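Paltholm Recipe Words

A word list for anyone who loves old cookery writing! It holds 3,064 kitchen terms with their plain meanings.

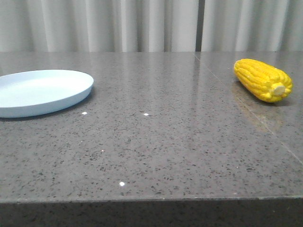

What's in it

terms.csv has one word per row, plus spelling variants (there are loads). 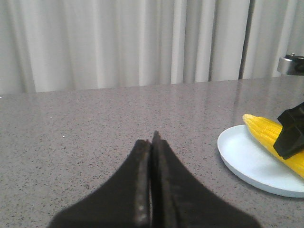 Regional words carry a place tag -- Prinow and Aasen are the best covered so far.
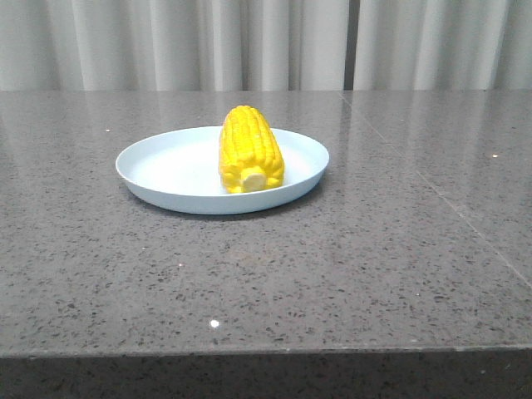 Grey curtain and speckled countertop.

Known gaps

Baking is thin, and 47 rows still need a meaning.
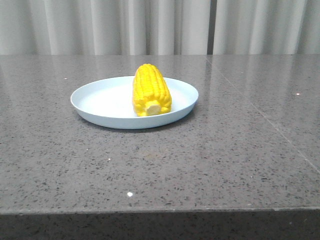

Fixes are very welcome -- send them in as plain text.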